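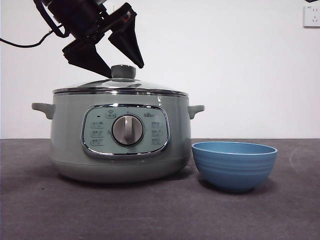
Electric cooking pot
From the Emlow Kitchen Wiki. Section: Small countertop cookers

An electric cooking pot (also electric cooker, hot pot, dorm pot, or in my house just "the pot") is a countertop pot with its own heating element in the base. You plug it in, put food and some liquid in it, set the lid on top and press or turn something on the front. I've been looking after the cooker pages on this wiki for a while now and I own more of these than I'd like my sister to know about, so please read this entry as the work of a fan!

Naming

The names are a mess. In Bosdale, where I grew up, people said "electric cooker" for anything with a plug and a lid, and "stove" for the big thing against the wall. Other readers have written in to say an electric cooker is the big thing against the wall, and they're right too, where they live. Rice cookers, slow cookers and multicookers have their own pages here, though the borders are fuzzy (plenty of pots make perfectly nice rice and have never been called a rice cooker in their lives).

Body and handles

Most are wider than they are tall, with a rounded body and a small handle on each side. I like a wide one. You can lay dumplings out in a single layer, and a spoon gets into the corners, or what would be the corners if it had any. The handles are usually stubby. They're fine for sliding a pot across the table and less fun for carrying one full of soup, so I fill mine where it's going to sit.

Pale colors have been everywhere for years: sage green, cream, powder blue, that soft pink that shows every drop of tomato. A glossy finish wipes clean quickly but shows fingerprints, and I've stopped caring about those.

Controls

You'll find two main kinds. The older kind is a dial with a few heat levels, and I have a soft spot for it because I can work it with wet elbows. The newer kind is a panel on the front with buttons, often with a shiny border around it. My Rerkar has a panel and it took me a month of suppers to learn that "soup" and "stew" are the same setting with a different finishing time. Wipe a panel with a damp cloth, well wrung out, with the plug pulled.

Size

My everyday pot holds 6 cups up to the line. That's noodles for two, or oatmeal for one person who is very serious about oatmeal. Ibrahim Olaniyan, who started the cooker section, always argued for going one size bigger than you think you need, and he once made jollof for a whole birthday in a pot I'd have used for eggs. (He had to do it in batches. It was wonderful, especially the bottom.)

Lids

I could go on about lids all day. A domed glass lid with a metal rim is the classic, and it's the one I'd pick every time: the dome gives tall food a bit of headroom, the glass lets you peek, and the steam runs down the inside and back into the pot. Some have a small vent hole, some rely on a loose fit. If yours rattles, turn the heat down before you go hunting for a fault.

The knob in the middle is the part you'll touch more than any other. Check it now and then, and if it turns in your hand, snug it up from underneath. Lift the lid by tipping the far side up first, so the steam goes away from you. I learned that with a pan of corn and my bare forearm.
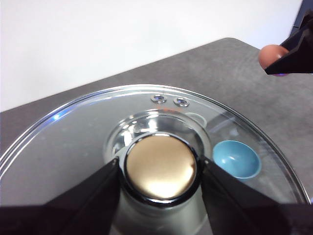

Clear lids and covers collect around a kitchen, and I'm in favor of giving them all one home. Mine stand on edge in a dish rack inside the cupboard. Before that they lived in a stack, and getting the one I wanted meant moving every other one, with a noise like a dropped drawer. Anything with a raised rim or a dip in the middle holds water after washing, so turn it over and let it drain properly before you put it away. A soft old toothbrush is good for the groove where the rim meets the rest.

One warning: don't swap lids between pots just because the fit looks close. Clear plastic covers meant for serving or storage shouldn't go on a hot pot at all, and even a proper glass lid that's a little too small can slip down at one side and be a nuisance to get out again.

What people cook

Noodles, by a mile. We ran a reader poll on the wiki in May and got 1,942 replies, and instant noodles beat everything else, with rice porridge second and hot pot third. The Manríquez family recipe for chicken and hominy has its own page, and that page passed 3,000 visits this spring, so clearly some of you are cooking more than noodles! I make it with 330 grams of chicken and a lot more lime than it asks for.

Small bowls and cups

Worth a line, because the pot's always surrounded by them. I set out little bowls for scallions, sauce, chili oil and whatever else before I switch anything on. Light plastic ones are handy, but keep them a hand's width away from the side of the pot.

Cleaning

Unplug it, let it cool, and wash the inside with a sponge and dish soap. The base never goes in the sink. Stuck rice comes off after a soak with warm water up to the crust. For cloudy lids I use a splash of white vinegar, then rinse.

See also: Rice cooker; Steamer inserts; Lid racks; Chicken and hominy (Manríquez)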